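Drevelard to Open Second Textile Recycling Site in Brelldale

BRELLDALE, 13 April 2021 – Drevelard, a collector and sorter of used household textiles, will open a second site in Brelldale in October. The company has signed a long lease on the former Danzer furniture warehouse on Gollmont Road and will begin fitting out the building next month.

The new site will take in worn towels, sheets, table linen and cotton clothing from homes, hotels and care facilities across the county. Items that can be used again will be washed and sold in bulk to charities and discount stores. The rest will be cut into wiping cloths or shredded for use as padding and insulation.

Drevelard collected 2,379 tons of textiles last year through its existing site, which has been running close to its limit since the fall. The Brelldale building adds 1,040 tons of yearly sorting capacity at opening, with room for a further line later on.

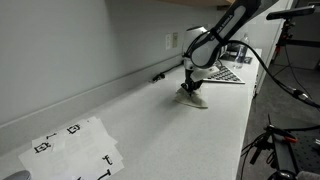
Residents will be able to drop off bagged textiles at the Gollmont Road entrance six days a week. Bags should be tied and kept under 12 pounds. Items may be stained or torn, but they must be dry and free of oil, paint and solvents. Pillows, comforters, carpet and shoes cannot be accepted at this site.

Hotels, laundries and other businesses can arrange a scheduled pickup. Collection will be free for loads over 900 pounds within the county, and smaller loads will be charged a flat fee. Businesses already served by Drevelard will keep their current pickup day and do not need to sign a new agreement.

"Cotton that goes to the landfill is mostly cotton that still has some use left in it," the company said. "A lot of people in Brelldale have told us they would bring it in if there were somewhere close by. Until now the nearest drop-off has been a long drive."

Work on the building includes a new roof over the loading area, a change to the driveway so that trucks can turn without backing onto Gollmont Road, and replacement of the old lighting. The Danzer sign on the front wall will stay in place at the request of neighbors.

Hiring for sorters, drivers and office staff will start over the summer. Openings will be posted on the Drevelard website and at the Brelldale public library. No previous experience is needed for the sorting positions, and training is paid.

Drop-off hours and a full list of accepted items will be published before opening. Business customers who want a pickup from October can register now through the company website.

About Drevelard

Drevelard collects, sorts and resells used household and commercial textiles. It is privately owned.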